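Collitz Natural History Society
Member Newsletter

Caddisfly Survey Enters Its Second Season on the Brellska

Wednesday, July 10, 2024

The Society is pleased to report that the survey of case-building caddisflies in the Brellska and its feeder streams has resumed for the summer. Sampling began at the Kohlhase footbridge and will continue upstream as far as the Jellton weir. Judite Moreira is again coordinating the field program, and Pirmin Oberholzer is responsible for identification and records.

Caddisfly larvae live underwater and are related to moths and butterflies. Like caterpillars, they produce silk. Many species use it to fasten together sand grains, bits of leaf, twigs, or small snail shells, forming a tube in which the soft abdomen is protected. The larva carries the tube along as it feeds and adds new material to the front end as it grows. Other species build no portable case at all and instead spin nets between stones to strain food from the current.

During the first season, members recorded 2,824 larvae at 20 sampling stations. Of these, 95 could not be identified beyond family, in most instances owing to their small size. The remaining records have been entered in the Society's register and may be consulted in the reading room on request.

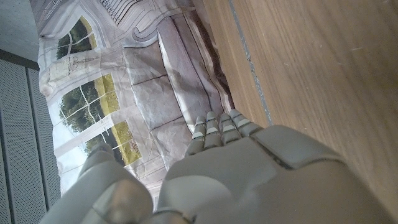
The distribution of case types followed the character of the streambed. Larvae with mineral cases were most common in the faster water below the weir, where the bottom is gravel and coarse sand. Cases made of leaf pieces were found chiefly in the shaded side channels. At three stations the two types occurred together in nearly equal numbers, and these stations will be visited twice this year so that early and late summer may be compared.

One change has been made to the field procedure. Nets are now to be held in place for a full minute at each sampling point, in accordance with a recommendation from Nuno Cordeiro, who reviewed last year's field sheets. Members who took part previously are asked to read the revised instructions before their first outing. Copies are available at the front desk.

Participants are reminded of the following:

Larvae are to be returned to the water at the point of collection, except where Mr. Oberholzer has asked for a specimen.

Empty cases may be kept. Please label them with the station number and the date.

Stones turned over during sampling must be set back in their original position, as many larvae attach themselves to the underside before pupating.

Boots and nets must be cleaned and dried before they are used in another stream.

Jaqueline Cervantes will lead an introductory session on stream insects for new members. The session covers the main groups of larvae, the use of the hand lens, and the completion of the field sheet. No previous experience is required. Children under 12 are welcome when accompanied by an adult.

Adult caddisflies will also be recorded this year for the first time. They are dull brown in most species, hold their wings like a roof over the body, and come readily to lighted windows after dark. Members living near the river are invited to submit their observations to Lorne Bélanger, giving the place, the time, and the weather. Clear photographs are helpful, although many species cannot be named from a photograph alone.

Field sheets should be returned to the Society's office by the first week of October. A report on both seasons will be presented at the autumn meeting.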